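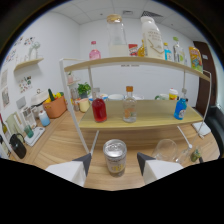 4.2 Setting out the drinks table

We had meant to give the drinks table only a paragraph or two, because most of the Bistino project was concerned with larger kitchens and the way people share them. It kept coming back into our notes, though, and by the time we left Stodia in October there were 200 pages of handwriting in which the making of a simple cold drink turned up far more often than the cooking of a meal. So we have let it have a section of its own, and we hope the reader who came for the stoves and sinks in Section 3 will bear with us for a little while.

The table itself is an ordinary one with a light wooden top. On it stands a shelf of 2 boards, pale wood held up on thin white metal, and between them these two boards carry nearly everything that goes into a glass. The counter behind takes the overflow. We never gave anyone instructions about what belonged where. People were asked to make themselves something to drink, in their own time, and to leave the table as they would wish to find it (a phrase we borrowed from a notice in the tea room at Zerness, and one that our visitors took a good deal more seriously than we did!).

What came of this was a loose sort of order that we grew rather fond of. Large plastic bottles and tall jars usually ended up on the upper board, together with snack packets and cans. The lower board was for the bottles that people reached for while they were standing at the table with a glass in front of them, and bright colours seemed to do well there. A blue bottle with a white label was a great favourite, and several people told us they used it as a landmark: the red one was to the left of the blue one, the glass ones were in between, and so on. Nobody had agreed on this in advance. It had simply become the way one gave directions across the table, much as one might use a church or a public house when sending a stranger down the road.

Fruit and herbs were a different matter, and we confess we had not thought about them at all when we planned the work. Bottles have a front and a cap and can be put back into a gap of the right width. A lime has none of these advantages. It rolls, it has no label to face forwards, and it looks untidy on a board between two jars however carefully it has been placed. The answer most people found for themselves was a small bowl on the tabletop, well forward of the shelf, and once the bowl was there the mint nearly always went into it as well.

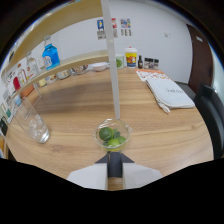 A bowl of this kind does several jobs at once. It keeps the limes from wandering, of course, but it also tells whoever comes next what sort of drink is being made at this table today, and we heard more than one person change their mind on catching sight of the mint. Clear glass is helpful for the same reason, as the contents can be seen from the side by somebody who is sitting down. In our earlier work at the Stüber canteen the fruit was kept in a deep covered tin, and there it was regularly forgotten until it had to be thrown away. We would not want to lean too heavily on the comparison, given how different the two rooms are, but the point about seeing the fruit is one we have taken home to our own kitchens.

Small dishes and bowls tended to settle at the back of the table, underneath or behind the lower board. They were seldom put there on purpose. A dish would be used, pushed out of the way to make space for a glass, and pushed again a little later by somebody else, until it had gone as far as it could go. One visitor called this "the tide", and the word has stuck with us. It does no great harm, except that a person looking for a bowl will often look on the boards first and only then stoop a little to look below them.

Ice deserves a mention of its own. People liked to put it in first, before they had chosen anything to pour over it, and the glass would then stand waiting in front of the shelf while its owner stood back and considered. This waiting was longer than we expected, and it was one of the pleasanter parts of the work to watch. Newcomers read the labels. Regulars did not, but they took just as long, and when we asked what they were doing they generally said that they were deciding, as if it were a silly thing to ask. 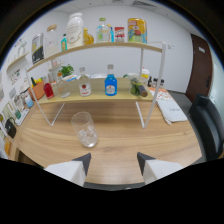 Where is the best place for the glass while a drink is being made?

On the open tabletop in front of the shelf, with enough room on each side for a hand and a bottle. A glass set down close under the lower board is awkward to pour into, and it has to be moved whenever somebody wants a bottle from behind it. Our visitors mostly discovered this within a drink or two, and the clear patch at the front of the table became something that everyone looked after, even those who were happy to leave the rest in a muddle.

The same care was extended to whatever was used for wiping up. A cloth was folded and laid to one side of the clear patch, where it could be picked up without reaching across the glass. When it strayed to the counter it was missed almost at once, and there was a certain amount of good-natured grumbling until it came back. Figure 2 gives an idea of how these few things lie in relation to one another on the table, with the boards of the shelf behind them.

Figure 2. The drinks table at Stodia, with an empty glass to the left and a folded white cloth to the right.
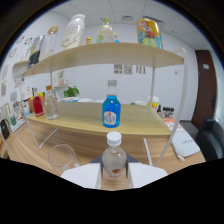 4.3 What people said about putting things back

Of the comments we wrote down, 71 were about putting things back, and they were on the whole kinder than we had feared. Most people did not mind a bottle standing in the wrong gap so long as it was on the right board. Moving it from the lower board to the upper one was another matter, and was felt to be close to hiding it.

A few visitors asked whether we would consider labelling the boards. We tried it briefly with slips of paper, and the slips were politely ignored. The full wording of the comments, which comes to 2,000 words, is given in the appendix, together with the remarks about the limes, several of which we could not find a heading for and have left in the order in which they were made.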